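April
Catrin Meredith – marbling bench notebook

Size trouble, continued

Picking up where the last entry stopped, which was me in a bad mood with a tray full of orange dandruff. The short version is that the size was too cold and possibly too fresh, and I had blamed the paint, the paper, the alum and (for one silly hour) the tap. Llinos said at the time that it was the size. It's going in the book that Llinos said so, she can stop bringing it up now.

For anyone reading this who wasn't in the room: we're doing the endpapers for the Huerta job, 334 sheets, all the same family of pattern but they don't have to match exactly, thank goodness. Nonpareil over a stone ground, three colors plus white. The client calls the whole edition Ever, so that's what's written on the folders and the drying rack and everything else.

The recipe we'd been using was fine on paper. Carrageenan into cold water in the blender, seven grams to the liter, left overnight in the bucket with a cloth over it. What changed is that we moved the bucket. It used to live under the bench by the heater and I shifted it over by the back door to make space for the paper boxes, and that corner is freezing first thing in the morning. I never once connected the two! I'd come in, pour the tray, drop color straight away and watch it sit there in mean little dots that wouldn't open. Then I'd add gall, and more gall, and then the later colors would shove the first ones into skinny veins and the whole balance was gone.

So now the bucket is back by the heater and the paper boxes are in the hall where everybody trips on them. The size came up to room temperature before I touched it, and the first drop of indigo opened out to the size of a saucer, slow and even with a clean edge. I made a noise. Llinos came in to see what had broken.

Things I did that made no difference, so we don't try them again:

- straining the size twice through the nylon (once is plenty, twice just gives you more bubbles)
- distilled water in the paint only, with tap water in the size
- skimming with newsprint between every single drop, which used up a ridiculous amount of newsprint and made me feel productive
- thinning the red. The red was never the problem, poor thing.

Paint notes

Indigo is behaving. Two drops of gall to the small jar and leave it alone.

The ochre still sinks if it hasn't been stirred in the last few minutes. You can see it go, a little brown smudge that heads for the bottom and then turns up as grit on the sheet. I've been grinding it longer on the slab and that helped, but I think this batch of pigment is just coarser than the last one. I've put a strip of tape on the lid that says STIR ME and I would ask everyone to believe the tape.

White goes on last with the most gall, flicked from the broom-straw whisk. Please use the short whisk. The long one throws blobs, and a blob of white in the wrong place gets dragged through by the comb and looks like a seagull has been involved.

The green is the one I keep fussing with. Huerta asked for "a soft green, glassy," and I had mixed something that came out like split pea soup, very solid and very dull. It's a transparency thing more than a color thing, I'm fairly sure. Too much chalk in the mix and you lose any feeling of light through it. I've been looking at the ruffled glass bowl with the pear in it as a sort of target, pale green and see-through with the yellow sitting right next to it, and when I pulled the chalk out altogether and let down the green with plain water and a touch of gall, I got a good deal closer. On the white paper it's lovely. On the cream it goes a bit khaki, so that's another conversation to have with them.

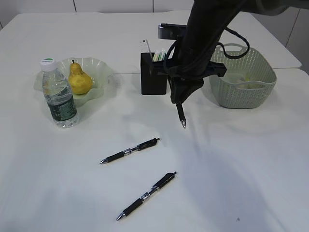
Alum and paper

Mixed fresh alum because the old jar had crystals all around the neck and I couldn't remember who'd made it or how strong it was. Dissolved in hot water, cooled, sponged on in one direction and then across. I'm marking the alumed side with a pencil cross in the corner, lightly, top right. If you can't find a cross, assume it hasn't been done. We lost a good few sheets last month to people (me) marbling the back, where the color slides off in the rinse like it was never introduced to the paper.

The sheets want to be damp and flat when they go down. I've had the best results pulling them from the stack under the board after lunch, having sponged them in the morning. Too damp and they pick up unevenly, with pale clouds in the middle. Bone dry and they curl at the corners before I can get them down, and then there's a trapped bubble and a round white spot, always dead center where you'd see it.

Laying down: I'm holding opposite corners and letting the belly touch first, then rolling outward. Llinos lays hers from one long edge and hers are better, so I've been trying to copy her and it feels like writing with the wrong hand. Her sheets have no hesitation lines at all. Mine have a faint stripe about a third of the way across, exactly where I breathe in. I'm going to practice on the offcuts before I go anywhere near the good paper again.

Combs

The nonpareil comb has lost a pin near the left end and I bent another one trying to fix it. You get a wider stripe there on every sheet and once you've seen it you can't look at anything else. I've glued in a replacement from the sewing box and it's drying under the dictionary. For now I'm using the older comb, which has slightly fatter spacing. I put the two side by side and I like the fat one more. It lets the ochre show. I'll send both to Huerta and see which they go for, but I know what I'm hoping.

Also tried six passes of the stylus before combing instead of my usual four, back and forth, keeping the lines nice and close. Much finer result, and it takes the blotchiness out of the stone ground underneath. The price is that by the last pass the size surface has started to skin a little if the room is dry, so it has to be done briskly. No stopping to admire it, no answering the phone.

The new stirrer

The Makotix stirrer arrived and I was all set to dislike it. It does mix the carrageenan without lumps, I'll give it that, and it's quieter than the blender by a mile. It whips in a lot of air on the high setting though, so you'd have to leave the bucket to settle even longer. Low setting, paddle right down at the bottom, and don't lift it out while it's running. I've cleaned the wall.

I still think I'd use the blender for a small batch. For the big bucket the stirrer wins and my shoulder agrees.

Rinsing and drying

Rinse board at a slope, water from the jug poured above the sheet so it runs down over it, no direct hit from the hose. The indigo bled a tiny bit on the sheets I rinsed last, when I was tired and pouring like I was putting out a fire. Fine on the earlier ones.

The rack is full, so the overflow is on the line by the window with the plastic pegs. Don't use the wooden pegs, they've got old madder in them and they leave pink kisses on the margin. It trims off, but only just.

Once they're dry I'm pressing them between boards overnight and then waxing a sample to see how much the green darkens. My guess is quite a lot. If it does, I'll let it down a touch further and do another test strip before committing to the run.

To do before the next session

- Top up the bucket and leave it BY THE HEATER
- Ask Huerta about cream or white, and which comb
- More newsprint, we're nearly out (see above, my fault)
- Check the glued pin
- Llinos to show me the long-edge lay again, slowly
- Sort the folders. Somebody has filed the Ever rejects in with the keepers and a few of the rejects are rather nice, so have a look before you throw any out

Size from this bucket is good for another couple of days, I'd say. It smells of seaweed and nothing worse. When it starts smelling like a harbor, chuck it.

– C.M.

Recent entries

Orange dandruff, or why won't the red open
Paste paper with Llinos Bevan: comb tests and drying times
Madder again, this time without the pegs
Trimming jig for the small endpapers
Old alum, new alum, mystery alum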